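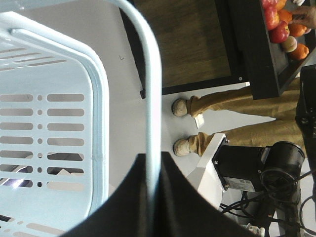

## Re: [lista-manipulación] ¿Pinza de dedos blandos o pinza rígida para cestas y fruta?

Hola a todos:

Contesto por partes al mensaje de la semana pasada, que me pilló en plena faena con lo mismo. Lo copio para los que os habéis apuntado después:

> Buenas. Estamos montando un banco para coger fruta suelta y meterla en cestas de plástico, y luego mover la cesta entera. Tenemos presupuesto para una sola pinza por brazo. Dudamos entre la Brirnow de dedos blandos y la Idosero rígida de dos dedos. ¿Alguien ha probado las dos con el mismo brazo? Nos preocupa sobre todo el asa de la cesta, que es fina y se nos escapa. Y otra cosa: ¿cámara en la muñeca, o basta con una fija arriba?
>
> Nos valdría cualquier dato, aunque sea de andar por casa.

Pues de andar por casa es justo lo que tengo, así que allá voy.

### El montaje

Brazo Godinho de la serie pequeña, controlador Rustel y las dos pinzas que mencionas, que voy cambiando sobre la misma brida. La cámara va en la muñeca, de las pequeñas. La cesta es de plástico azul clarito, con agujeros por todas partes y un asa en arco, de esas que encuentras en cualquier bazar. Para la fruta uso manzanas y naranjas en una bandeja negra de madera, y se ponen y se quitan a mano entre tanda y tanda. Al principio quise usar bolas de espuma, pero pesan tan poco que los resultados con la pinza rígida salían demasiado bonitos y acabé tirando de frutería.

### El asa

Aquí la Idosero gana de calle. Hice 40 intentos con cada pinza, cesta vacía, cogiendo siempre por el punto alto del arco. Con la rígida salieron 39. Con la Brirnow, 21, y eso contando como buenos un par en los que la cesta subió bastante torcida (soy generoso cuando me conviene).

El problema de los dedos blandos es el giro. El asa es lisa y redondeada, el dedo se adapta, sí, pero la cesta empieza a pivotar en cuanto el brazo acelera y ya no hay quien la pare. Bajando la aceleración a la mitad mejora mucho, pero entonces cada ciclo se hace eterno. Probé también a forrar los dedos con cinta de goma y os lo desaconsejo: se despega enseguida y lo deja todo pringoso.

Ojo también con el cuerpo de la pinza. Al bajar hacia la cesta, la carcasa te tapa un buen trozo de asa en la cámara de muñeca, precisamente el trozo que más te interesa. Si vuestro detector necesita ver el arco entero lo vais a pasar mal en los últimos centímetros. Yo lo que hago es estimar la postura desde arriba, con la cesta despejada, congelarla y bajar a ciegas el tramo final. No es elegante, pero funciona mientras nadie toque la cesta.

### La fruta

Con la fruta se da la vuelta la tortilla. La Brirnow coge manzanas y naranjas casi sin pensar, le da igual que la pieza esté un poco ladeada, y no deja marcas. La Idosero las coge también, pero hay que bajarle la fuerza en el Rustel y ajustar mucho mejor el centro. Y cuando la fruta está amontonada, los dedos rígidos empujan a la vecina y se te mueve media bandeja – con el consiguiente replanteo de todas las posturas.

Por si sirve, mis ajustes para la Idosero:

- Fuerza de cierre al mínimo que permita el controlador y subir un punto si resbala.
- Velocidad de cierre baja en el último tramo, nunca la de fábrica.
- Apertura previa más ancha de lo que pide el cuerpo solo si la pieza está suelta. En montón, lo justo.
- Reiniciar el cero de la pinza cada vez que se cambia. Yo me lo salté un día y perdí la mañana buscando un fallo en la calibración de la cámara, que estaba perfecta.

### ¿Cámara en la muñeca o fija?

Yo pondría las dos si podéis. Si tiene que ser una, depende del asa otra vez. La de muñeca os da detalle de cerca, y las ranuras de la cesta le vienen de maravilla al estimador porque son un patrón bien repetido. La pega es que por esos mismos agujeros se cuela lo que haya detrás, y los brillos me han dado más de un susto en forma de detecciones fantasma. Una luz difusa lateral me arregló casi todo. El suelo blanco tampoco ayuda con la exposición automática: ponedla en manual y olvidaos.

Otra cosa de la cámara de muñeca: lo ve todo. La base del propio brazo, los cables, las patas de la mesa, los zapatos de quien esté colocando la fruta. Si vais a entrenar algo con esas imágenes, meted una máscara para la base desde el primer día. Yo no la metí hasta julio y tuve que repasar a mano una pila de secuencias que prefiero no recordar.

### Los cables

Ya que los menciono: el mazo del Godinho viene largo y se descuelga junto a la base. Con la pinza blanda, además, se suma la manguera de aire, y en las rotaciones grandes de la muñeca tira. Yo he limitado el último eje por software y he puesto 9 bridas de velcro a lo largo del brazo. Desde entonces, cero enganchones. Antes, uno cada dos por tres.

### Entonces, ¿cuál?

Con una sola pinza por brazo y la cesta como requisito, yo me quedaría con la Idosero y asumiría el trabajo extra de ajuste con la fruta. Si pudierais cambiar la cesta por una con el asa más gruesa o con algo de textura, ahí me lo pensaría otra vez, porque la blanda es comodísima para todo lo demás.

Me falta probar la cesta llena. Tengo curiosidad por ver si el peso ayuda a que no gire o si lo empeora, y no apostaría por ninguna de las dos. Si alguien de la lista ya lo ha hecho, ¡que lo cuente, por favor!

Si queréis los parámetros del Rustel, pedídmelos y los mando en texto plano, que la lista se come los adjuntos.

Un saludo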